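Re: [line-integration] Two-arm cell on the kitting bench, staffing and task split
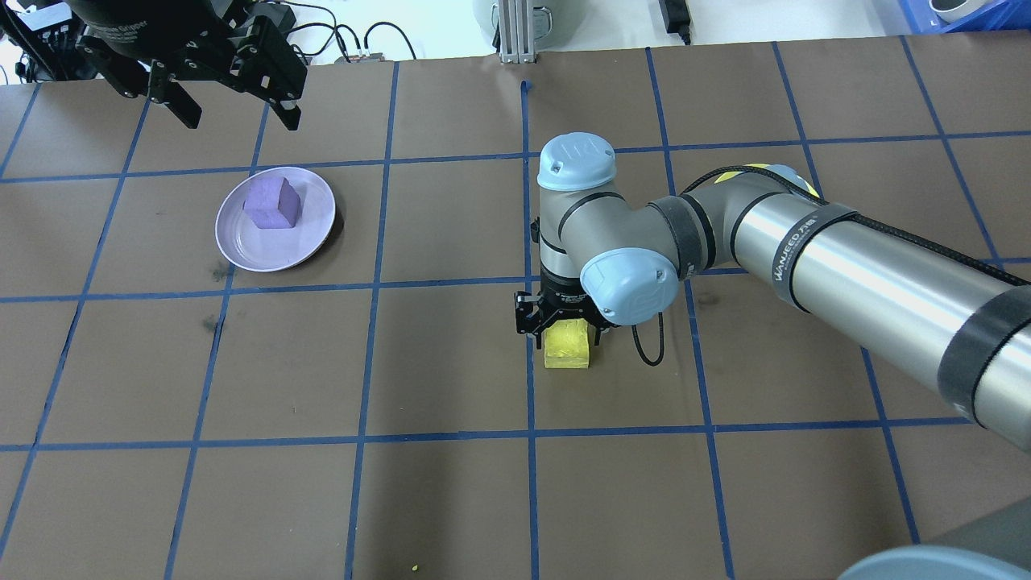 I have split my reply by topic, since the original mixed cycle time with staffing and I would prefer that the two get separate answers. The quoted message is trimmed to the parts I am replying to.

> We are considering moving the second kitting bench at our Hattar site
> to a two-arm cell. Parts are light: foam inserts, trays, lids. Today it
> is three people per shift, all hand work. Management has asked for a
> head count after the change and I do not have a number I believe in.
> Has anyone on the list done this with soft parts?

Yes. We run foam inserts at Murkwood, on a bench that had been manual. The cell has been in production use since March. Before that it was in trial on a taped bench with practice blocks, and most of what follows comes out of the trial.

Three people worked the bench before. Three people work in that area now, but the jobs are different. One tends the cell. One does incoming inspection of foam, a job that did not exist as a separate post. The third still kits by hand, on the part numbers the cell does not run. I would not give your management a lower figure until you know what share of your part numbers will stay manual. Ours was larger than the quote assumed.

> The vendor says cycle time will be "comparable to manual." Is that
> realistic?

On a single pick, no. A trained person is faster than either arm on any one insert. Over a shift the difference gets smaller because the cell keeps the same pace through the last two hours. Our order from Pratach is 3,000 kits per run. In the first full run the cell completed 1,817 of them without a person touching the kit. The rest needed a hand at some point, usually to reseat an insert that had been released at an angle. I do not have a clean figure for later runs because we changed the tray in between and the counts are not comparable.

> How do you deal with grip force on foam?

Parallel grippers, two fingers, position limited. We tried force control first and dropped it. Foam density varied enough between lots that one force setting either slipped or left a mark. With a position limit, the compression is set by the width of the part, and width is something the inspection post can check with a go/no-go gauge. This is the reason inspection became its own job. Lots that fail the gauge go to the hand bench.

Sloped or irregular top faces caused no trouble as long as the two gripped sides are parallel. Where they are not, the part rotates in the fingers on lift. Those part numbers stay manual.

> Do you use fixtures or just mark the table?

Tape on the table during the trial, fixtures in production. I would recommend keeping the tape grid longer than we did. The operators used it as a shared way to name positions. A report of "it sets down one square short" was usable by everyone. After the fixtures went in and the tape came up, the same reports turned into "it's a bit off," and the tender had to go and look each time. We later put square numbers on the fixture plate and the reports improved.

Two cautions on tape. It lifts at the crossings, and a lifted edge will move a light part. And it should not be used as a reference for teaching points. Teach from a hard datum.

> What training did the operators need?

The vendor course was 6 hours and covered start, stop, recovery and the safety circuit. It did not cover judging whether a recovery should be attempted at all, and in practice that is most of the tender's work. We wrote a single page for it. In short form:

Part dropped inside the reach of both arms: stop the cell, clear by hand, restart from home.
Part held but rotated: stop, open the fingers by jog, return the part to infeed.
Part seated badly on the tray: let the cycle finish, correct at outfeed.
Same fault three times within an hour: call maintenance and go to manual kitting.

The last line was added at the request of the operators. Before it was there, tenders were clearing the same fault all shift and the output sheet showed nothing except a low count, which was then read as a problem with the tender. If you take one item from this message, fix the output sheet before you start. Ours now has a separate column for stops caused by the cell.

> Any objections from the floor?

Some, and mostly specific. The main one was pace. On the manual bench people could get ahead and take a few minutes; with the cell they could not leave without stopping it. We now rotate the tender post every two hours. The second was noise from the compressor we had put under the bench for other tooling. It has been moved outside the wall. The third was pay grade for the tender post, which took longer than the technical work and which I will not go into on the list.

There is one effect I did not plan for. The hand bench now gets only the awkward part numbers. The work there is slower and harder on the fingers than it was when easy and difficult kits were mixed. We send some easy runs back to it on purpose. This costs the cell some utilization, and the utilization report does not like it, but complaints of sore hands have dropped.

> We also have an offer from Flukis for a second-hand cell.

No experience with them. I would ask for the joint hours on each arm separately, and whether the wrist cables have been replaced. Cables that loop near the gripper are the first wear item in our logs.

I can send the recovery page and the revised output sheet off list if they are useful.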